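Buying Bed Sheets: Questions Readers Keep Sending Us

Phromma is a small reader-funded site about household goods. This page is put together by Duangjai Boonchu and Anong Chuensuk. Last revised Friday, April 9, 2021.

Does a higher thread count mean a better sheet?

Not in any way you can rely on. Thread count is the number of threads running both ways in a square inch of cloth. There is a limit to how many decent threads you can fit in that space. Some sellers get past it by twisting several thin strands together and counting each strand. We once bought a set sold as 1,003 and it felt like a raincoat. Be wary of any number that seems to be doing all the talking on the label.

So what number should I look for?

We'd rather you looked at the fiber and the weave first. If you insist on a number, one of the sets we still use at home is marked 171, a plain percale, and it has been through a lot of washes.
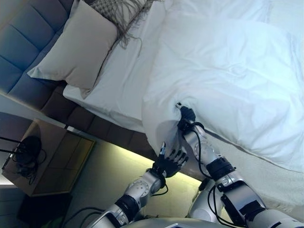

What is the difference between percale and sateen?

Percale is a simple one-over, one-under weave. It feels crisp and wrinkles easily. Sateen floats more threads on the surface, so it feels smoother and has a slight shine, and it can snag sooner. Neither is a mark of quality. You can get awful versions of both.

Is "hotel quality" a real grade?

No. Anyone can print it. Hotels buy sheets that will survive a commercial laundry, often cotton and polyester blends, and what you remember liking may have been the air conditioning and somebody else making the bed.

Are "cooling" sheets worth paying more for?

We doubt it. Some fabrics feel cool when you first touch them, and that feeling fades once your body has warmed the cloth. A loose weave lets more air through. That helps, but plenty of cheap cotton does it too. When a seller claims a temperature drop, ask how it was measured and whether a person was in the bed. We wrote to Hovosano with that question in December and got back a discount code.

What about bamboo?

Most "bamboo" sheets are rayon, made by dissolving plant pulp in chemicals and spinning it back into fiber. They can be very soft. They are also weaker when wet, so go easy in the wash. The claims about bamboo killing germs are another matter -- we have yet to see one that holds up for the finished cloth.

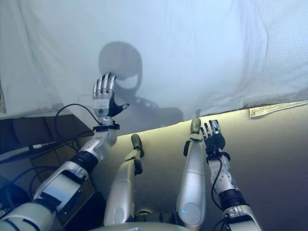 Do I need to wash new sheets before using them?

Yes, this one is fair advice. New sheets often carry finishes that make them feel smoother in the package, so a wash also shows you what you really bought. Do it inside the return window, and check first that the seller takes washed items back. Wastance says it does. Jirkbridge says it does "in some cases," and we couldn't get anyone there to tell us which.

Will fabric softener keep them soft?

It coats the threads. The coating feels nice for a while and then builds up, and towels suffer even more. Using less detergent usually does more good. Most people pour in far too much.

Why does my fitted sheet keep popping off?

Usually it's too shallow. Measure your mattress with the topper on, then allow extra depth for shrinkage and for tucking under. "Fits most mattresses" is a phrase we would ignore. Elastic all the way round holds better than elastic at the corners only, and it's worth reading the small print, as photos rarely show it.

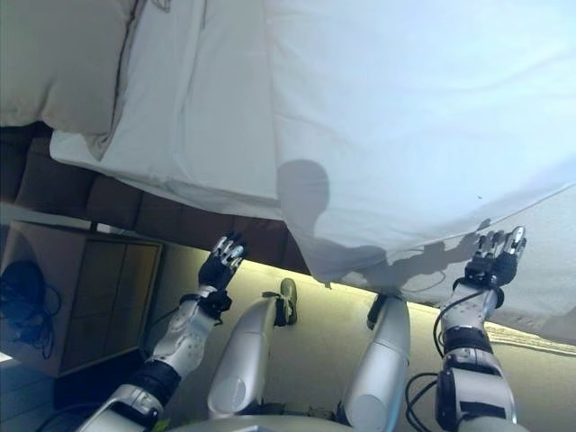
How many sets should I own?

Sellers like to say 4 per bed. We get by with two, and a third if there are small children or a dog in the house.

Do you take money from sheet brands?

No, and we don't take free sets either. We buy what we test at the normal price. You should still be suspicious of us, the same as you would be of anyone with opinions on bedding. Anong prefers percale and Duangjai sleeps hot, so read our answers with that in mind.

Can I send in a question?

Please do, using the contact form. We answer the ones that come up most often and can't reply to everyone -- and if you work for a bedding company, say so at the start.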